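Nakley work table, white

The Nakley is a plain white table for workrooms, studios and shared spaces where the furniture gets moved about a lot. It has a smooth, pale top with a straight edge, so two or more can be pushed together to make a longer surface. Standing height is 72 cm, which suits most office chairs and stools.

The top wipes clean with a damp cloth. Pencil and most water-based inks come off with a little washing-up liquid. Please don't use scouring pads or anything with bleach in it, as they will dull the finish.
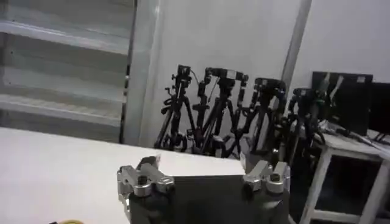 We suggest leaving a gap between the back of the table and the wall if you keep stands, tripods or rolled backdrops in the same room. They can then be lifted out without dragging the table forward. Tall shelving is better placed to one side, where you can reach it from your seat.

Each table comes flat-packed in one box with 4 legs, fixings and a hex key. Two people should turn it over once it is built. The feet screw in and out to deal with uneven floors.

Price: £370 including VAT
Delivery: mainland UK only, to the ground floor
Maker: Antoniadis
Goes with: Tanus stool, Mimex drawer unit (both sold separately)

Tables ordered before February have the older fixed feet. Screw-in feet can't be fitted to these, but felt pads are available from our spares page.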